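Chapter 8
Reading a Flow Meter's Data Sheet

Most people meet a flow meter on paper before they meet it on a pipe. The paper is nearly always more impressive. This chapter is about the gap between the two, and about how to ask for the numbers you need before the purchase order goes out.

Take the accuracy line first, which is where every buyer looks. The sheet for the Flemlow insertion meter gives an accuracy of 2 percent. Two percent of what? If it means two percent of the reading, a meter showing 30 liters a minute may be off by 0.6 liters. If it means two percent of full scale, and full scale is 194 liters a minute, the same meter at the same reading may be off by 3.88 liters. That is almost 13 percent of what is going down the pipe. Both meters can be sold under the same headline figure, and the words that separate them are often in the small type on the back.

Now ask how the figure was obtained. A calibration rig is a kind place. The water is clean, the temperature holds still, and there is a long straight run of pipe ahead of the meter to let the flow settle. Your plant has two elbows and a half-open valve in the same distance. Perhaps the meter copes with that. The sheet will not tell you, and a sales office that says "it should be fine" has told you nothing either.
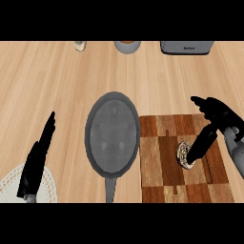 Then there is the matter of range. Makers like to quote the widest span over which the meter gives any signal at all, and the accuracy over a much narrower one. Look for the lowest flow at which the stated accuracy still holds. If you can't find it, write and ask, and keep the answer. Quyên Mạch, who ran the instrument shop at the Brultatstead waterworks, would not put a meter on her shortlist until that one number had come back in writing. Her shortlists were short.

Repeatability deserves the same cold eye. It says that the meter gives the same answer again under the same conditions. It does not say the answer is right. A meter that reads 8 percent high every time is beautifully repeatable — and if you bill by it, your customers will let you know.

We will work through two sheets in full. The first is for the Godis magnetic meter and the second for the Hồ turbine meter, both offered for the same cooling line. On a quick reading the Godis wins on every row. By section 8.4 you should be able to say which of those rows can be compared at all, and which only look as if they can.

Before you go on, find the data sheet for any meter you use at work or in the lab. Mark each figure that comes without its test conditions. Keep the marked copy, as the exercises at the end of section 8.2 start from it.

8.1 Percent of reading and percent of full scale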